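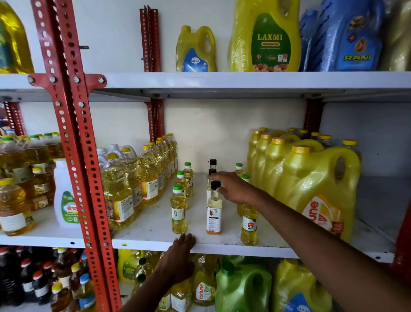

Teaching a robot to mind the shop

At Polia we have spent the better part of the winter trying to get an arm called Herketti to tidy a shelf. It can lift things all day without complaint. What it lacks is any opinion about where a bottle of cooking oil ought to stand, and so we are lending it ours.

The method is old-fashioned. A person tidies the shelf with their own two hands, the recording is matched to the arm's joints, and the arm has a go. If it makes a mess, a second person takes the controls from the next room and steers it through the bad bit. Mabli Wogan has done 64 of these runs by hand and 75 by remote, and she says the remote ones are harder on the shoulders and much harder on the vocabulary.

Small bottles are our chosen misery. They stand close together, the caps come in different colours and shapes, and a human barely looks before taking hold of one. Watch your own fingers next time you straighten the pantry. You'll find they do a great deal you never asked them to.

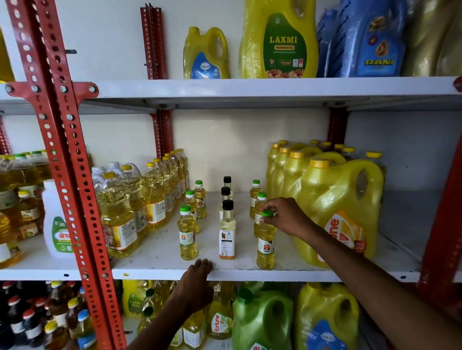 Why not just program the moves?
Because the shelf is never the same twice. A fixed set of moves works until a bottle is a thumb's width out of place, and after that you are mopping. Demonstrations give the arm many slightly different versions of the same job, including the small corrections.

The left hand has been a talking point. People like to rest it on the shelf edge while the right one does the work, and the first version of our software treated this as part of the task. Herketti, which has a second arm for carrying trays, duly parked it on the shelf and left it there. Jenkins thought this was charming and wanted to keep it. He was outvoted. 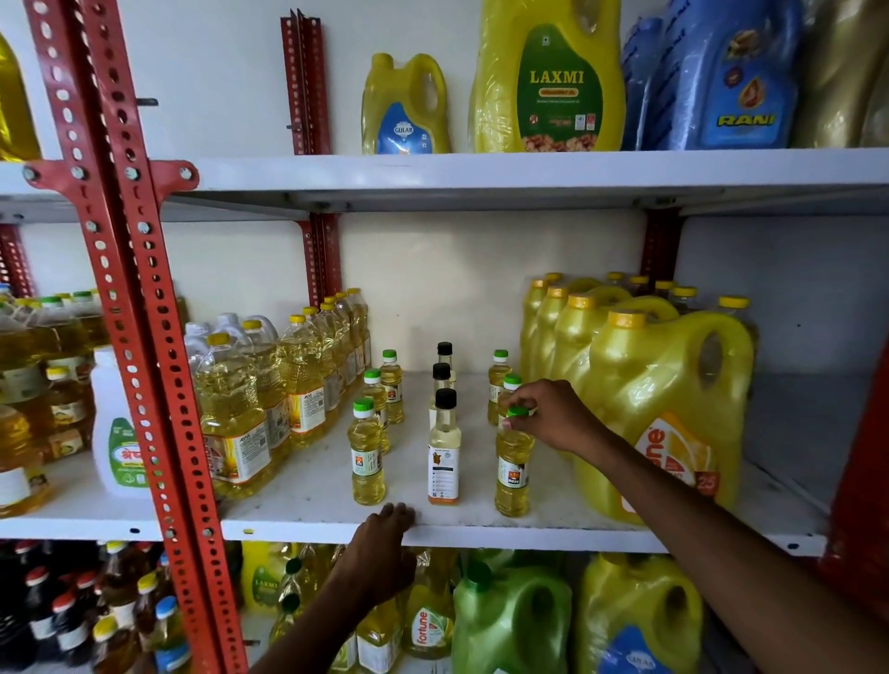 Small green-capped bottles being sorted by hand, with the big Fortune cans to the right.

We now ask demonstrators to do the job at their usual pace - no slow-motion, no acting for the robot - and to keep going if they fumble. Fumbles are worth having. The next 5 sessions will be at Nandelen, where the aisles are narrower, and we hope to have both arms behaving by October. If you have patient hands and 2 free hours, Mabli keeps the sign-up sheet.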